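Thread on folding textiles, mostly towels and throws. Notes from turning over 11 rooms at the Jellard guesthouse this November. Shiuli Haque asked me to write them down, so blame her for the length.

1/ Use the bed as the work surface. A table is usually too narrow for anything bath size or larger. Spread the white layer flat across the foot first, pull the corners square, then put the small stuff on top of it.

2/ Color on white helps. You can find the hem of a red-orange cloth on a white ground in a second or two. White on white takes longer and you end up feeling for the edge. 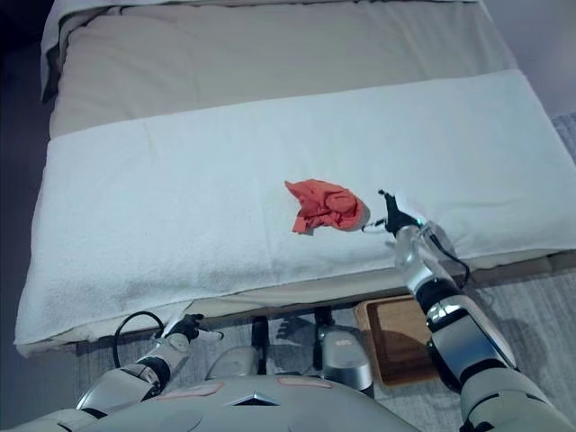
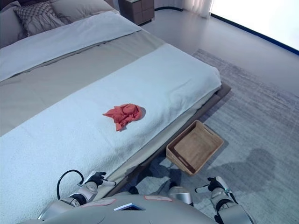 3/ Start from a heap. Find one corner, run your fingers along the hem to the next corner, lift both, let it hang. If it hangs as a rectangle, you have adjacent corners. If it hangs as a point, you have a diagonal. Drop one and go again.

4/ Lay it down, long side toward you. Smooth from the center out. Smoothing from one edge pushes the slack into a ridge at the other edge and you will fold the ridge in.

5/ Halves for small cloths, thirds for anything that goes on a shelf. Thirds hide both raw sides. Check your shelf depth before committing.

6/ Weight. The bath towels I use are 519 g each by my kitchen scale. Heavier terry holds a fold but makes a fat stack. I stop at 4 high. Past that the bottom one compresses and the pile leans.

7/ Coral and red cloths get washed on their own for the first few cycles. Sioned Gwynne skipped this on a Thursday and we had pink pillowcases until spring.

8/ Basket goes on the floor at the foot of the bed, on the side of your dominant hand. Folded items go in with the fold facing up so you can pull one without dragging its neighbor.

9/ Throw last. Drape it, let it hang over the side, then pull the near edge until the overhang is even. Ripples near the hem come out with a flat palm. No iron.

10/ Someone asked about folding boards. I tried one. Fine for shirts, too small for towels.

11/ Fitted sheets are a separate thread. I have the notes but they are long.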